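Against the Score Sheet

Every gripper comparison I have read this year ends in a table, and every table has a winner. I have begun to distrust both.

Take the one that went round in September, put together at a workshop in Prandbridge. It set the Munitz hand tool against the Branex, ran 2,659 grasps, and gave the Munitz the prize by a margin that would have pleased any sales department. I read the appendix. Most of those grasps were of blocks on a bare table, under good light, with the object facing the tool. Only 241 took place inside anything, and those were folded into the average as if they were more of the same.

They are a different job. A table lets you come in from any side you like. A cavity gives you one way in, a rim to catch on and very little light, and the camera has to cope with a bright room and a black hole in the same view. I would swap the other grasps for a decent account of those 241, with the failures left in.

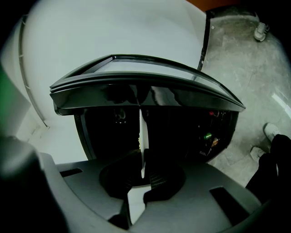 A hand-held gripper at the rim of a black appliance, with a small green can in the dark interior.

Look at how much of the view the tool itself takes up. Its grey body fills the bottom from side to side, and the small things in the cavity are hard to pick out even for a person who has time to stare. Now ask what a controller trained on this kind of picture is meant to learn about where the can ends and the dark begins. The table has no column for that.

Defenders will say you must start somewhere, and that blocks are fair to both sides. I accept the fairness — it is the usefulness I doubt. Two tools can tie on blocks and part company the moment there is a lid in the way. The Dela Peña test, with its 8 awkward containers, at least tries to find that moment, though it too boils everything down to one number at the end.

My own request is a modest one. Print the inside grasps apart from the outside ones. Say how often the operator had to back out and try again. And stop naming winners until somebody has done both.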